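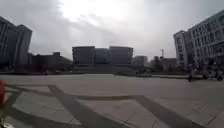 The plaza, looking across to the hedges. Cloudy, as per tradition.

Filed under: Public Space & Streets > Plazas, Squares, Parking Lots We Are Told Are Plazas

Print this thread | E-mail this thread to a friend

Brollwood Plaza: does anyone like it?

slabwalker
I have worked next to Brollwood Plaza for long enough to have opinions about it, and my coworkers have asked me to take them elsewhere. So hello.

For those who haven't had the pleasure, it is a very large amount of light gray paving with wide darker bands running through it on the diagonal. The bands make big diamonds, or triangles, depending on where you stand and how your morning is going. Around the outside you get office buildings. In the middle you get more paving.

My question for the group is whether a place like this can be fixed cheaply, or whether it should be left alone, or whether I should eat lunch indoors like a normal person. The Trivville neighborhood newsletter is collecting comments on "activating" it and I would like to write in with something better than "chairs?"

tupelo_ray
Chairs.

slabwalker
Thank you, Ray.

tupelo_ray
I'm serious. Movable ones. Put 300 chairs out there and see where they end up after a week. Wherever people drag them, that's your plaza. Everything else is a hallway without a ceiling.

mrs_gutter
Wherever people drag them will be into the back of a pickup.

Zachary MacPherson
Using my real name because I've already been yelled at about this one in person. I like Brollwood Plaza. I like it a lot. I walk across it twice a day and it's the only part of my commute where I can see more than one block of sky. You all have plenty of squares with benches and planters and a little kiosk selling a five dollar cookie. Go sit in those.

The bands are good, too. They're big enough to read from an upstairs window and they make you want to walk along them. I've watched grown men in suits change direction to follow one.

mrs_gutter
I've watched grown men in suits slip on wet stone. Was that also the pattern?

Zachary MacPherson
Wet stone is a maintenance question.

mrs_gutter
It's a hip question at my age.

slabwalker
OK, before we get to hips.

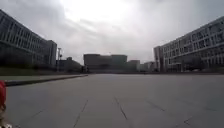 Wind is my main complaint, and I'd put it ahead of seating. Any chair you put out there has to survive it first, and so does the person in the chair. On the left you've got that long building with all the vertical fins or mullions, running back toward the taller block at its far end, and the only thing softening it is a dark line of low trees or shrubs along the bottom. My theory is that the air comes down the face of that building, finds no reason to stop, and carries on across the paving until it reaches my sandwich. I lost a whole spinach wrap in May. It unrolled on the way.

I'm no engineer. I did once try to measure the wind with a toy anemometer I'd bought for my nephew, and the cups came off.

Nhàn Giáp
I do landscape work, mostly courtyards, so take this with whatever you like. Wind coming down a tall flat face is a real thing and your sandwich is a perfectly good instrument. Fins may break it up a bit on the wall itself. They won't do much for you by the time you're out in the open.

Low shrubs at the foot of a building are there to make the building look better. If you want to slow air down where people sit, the planting has to be where people sit. That means tree pits or big raised beds out in the paving, and then everybody finds out what's under the paving, and the budget meeting gets very quiet.

Has anyone checked whether there's a garage down there?

slabwalker
I've heard there is. I've also heard there isn't. The man at the Dramach coffee counter says there's a river.

Nhàn Giáp
Ask for the drawings before you write your letter. If there's a slab roof under you, trees get expensive and heavy fast, and you're looking at shrubs and tall grasses in containers. Grasses are great in wind, they look like they're enjoying it.

tupelo_ray
Still think you try chairs first. Chairs don't need drawings.

Zachary MacPherson
And I still think you're all treating an open space as an unfinished one. What would trees give you that you can't get by walking five minutes to the park? The reason I can see the far buildings from the near end is that there's nothing parked in between. Fill it up with tubs of grass and you've got a garden center.

Nhàn Giáp
I'd love it if it looked like a garden center.

Zachary MacPherson
I know you would.

bandsaw_betty
Longtime reader, I only come out for paving. Can somebody who has been there tell me how the joints are holding up? With light slabs and dark bands the trouble always starts where the two meet on the diagonal, because every slab along that edge has to be cut to an angle and the skinny pointed ones crack first. If they laid it carefully you shouldn't see any slivers. If they didn't, there'll be asphalt patches by now and it'll look like a cow.

slabwalker
Betty, I went and looked on my way in, pretending to check my shoe. The surface is flat and I didn't trip on anything, and near the buildings on my side you can make out the smaller rectangular slabs pretty clearly. No cow. I couldn't tell you about slivers, I didn't know they were a thing to be afraid of until this morning.

bandsaw_betty
Now you'll see them everywhere. Sorry. My husband won't go to airports with me.

mrs_gutter
Can we talk about lighting? I cross a plaza like this after choir and the lamps are all tall skinny ones way off at the sides. Fine for the pigeons. I'd like something down low where my feet are.

Nhàn Giáp
Seconded. Lights built into seat walls would do two jobs. You get the low light and a place to set down your bag, and nobody can put a wall in a pickup.

mrs_gutter
You haven't met my son-in-law.

slabwalker
All right, I'm drafting the letter, and I've been trying to work out which corner to offer up. I don't think they'll touch the whole thing and I don't want Zachary to follow me home.

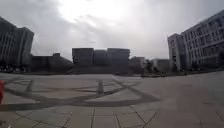

So the plan is to ask for one edge only. The side nearest the big light gray building gets the most foot traffic at noon, people already lean on whatever they can find over there, and if you sat with your back to it you'd have the long view across toward the blocky towers on their podium, which I'll admit is a pretty good view when you aren't chasing lettuce. Chairs, a low wall with lights in it, containers with grass. The diamonds stay as they are.

Zachary MacPherson
I could live with one edge. I want it in writing that it's one edge. These things spread.

tupelo_ray
How many chairs?

slabwalker
I was going to say two dozen.

tupelo_ray
Coward.

Nhàn Giáp
Two dozen is a decent trial. Make sure they're heavy enough to stay put and light enough that mrs_gutter can move one with one hand. And ask for a year. People give up on these in winter and then say nobody used them.

kerb_appeal
Popping in to disagree with everyone. I did a summer placement on a square like this (Tạ Street, the one with the fountain that became a planter that became a fountain). We put out chairs, umbrellas, a ping-pong table, the works. What people used was the steps. They sat on the steps with their backs to all of it. Every lunch hour, whole row of them, like birds. We could have saved the money and built more steps.

Zachary MacPherson
This is the best post in the thread.

kerb_appeal
The ping-pong table did get used, by one guy, who played against the folded-up half.

Nhàn Giáp
Steps work when they face something. At Brollwood you'd have to decide what that is first. Right now it's other office workers crossing in a straight line with their heads down.

tupelo_ray
I'd watch that.

mrs_gutter
Steps without a handrail, I suppose.

slabwalker
There is no version of this letter that gets past mrs_gutter.

mrs_gutter
Put the handrail in and I'll sign it.

bandsaw_betty
If they add a wall, please ask them to line it up with the slab joints. That's all I want out of life. A wall that starts halfway through a slab is a cry for help.

slabwalker
Update, December 2021. Letter is in. One edge, two dozen chairs, low wall with lights, handrail where there's a step, wall to meet the joints (Betty, they'll think I'm a crank, and I've decided to enjoy it). I attached a sketch, and they wrote back to say the form takes 256 characters and no attachments. So what they have on record from me is the word "chairs" and most of a sentence about wind.

tupelo_ray
Chairs.

Zachary MacPherson
Did the one edge part fit?

slabwalker
It got as far as "one ed".

Zachary MacPherson
I'll be sending in my own comment.

This site uses cookies to remember your log-in and which threads you have read. By continuing to browse you agree to this. Manage cookie settings

Get the weekly digest of new threads in your inbox. Unsubscribe at any time.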